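Conall Buckley
May 28, 2024

1/ I have been meaning to write this one down for a while, so get comfortable. It's a thread on how my family finally learned to feed a crowd outdoors without anybody crying in the garage.

2/ Background: every summer we have the Hegyi Street potluck. My first year hosting I cooked everything myself (everything!) and I sat down to eat at ten at night, by the porch light, with a cold ear of corn. My wife took one look at me and said we were going to do this differently, and she was right, as she usually is.

3/ So now we do the sign-up sheet. Paper, taped to our front door, and please don't talk to me about spreadsheets. People walk over to fill it in, and then they stay and chat, and half the planning gets done right there on the steps.

4/ The sheet has a line for salads, and I keep it short on purpose. Two potato salads is plenty. One year we had so much potato salad that Jenő Kerekes was eating it for breakfast until Thursday, and he still brings it up when he sees a potato.

5/ Dishes are the other thing. I gave up on paper plates after a windy afternoon in September when I chased them clear down to the Pletitberg parking lot. Plastic bowls and cups, bright ones, that's my advice. You can spot them in the grass at dusk, and the kids each pick a color and hang on to it all day.
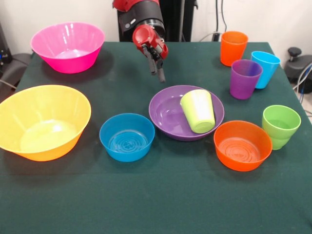 Bright bowls and cups on dark green cloth. Hot pink, purple, a big yellow one!

6/ Now, food. Şengül Avcı makes a bulgur salad with lemon and so much parsley, and I would happily eat it three days running. Her trick is to dress it the night before and then dress it again, just a little, right before it goes out. I have stolen this for every grain salad I make.

7/ For drinks we do a big jug of lemonade and a big jug of water with cucumber in it. Freeze some of the lemonade in a muffin tin and use that for ice — it melts and the last glass tastes as good as the first.

8/ Santosh Rawat asked how much we spend. Last year it was 246 dollars for our share, and most of that was chicken and charcoal. The neighbors covered the rest in covered dishes, if you'll forgive me.

9/ Oh, and label the lids! Masking tape, your name, done. I still have a blue lid from two summers ago and I would dearly love to get it home to its dish.

10/ If you have a good cold side that isn't potato salad, send it my way. Jenő and I both thank you.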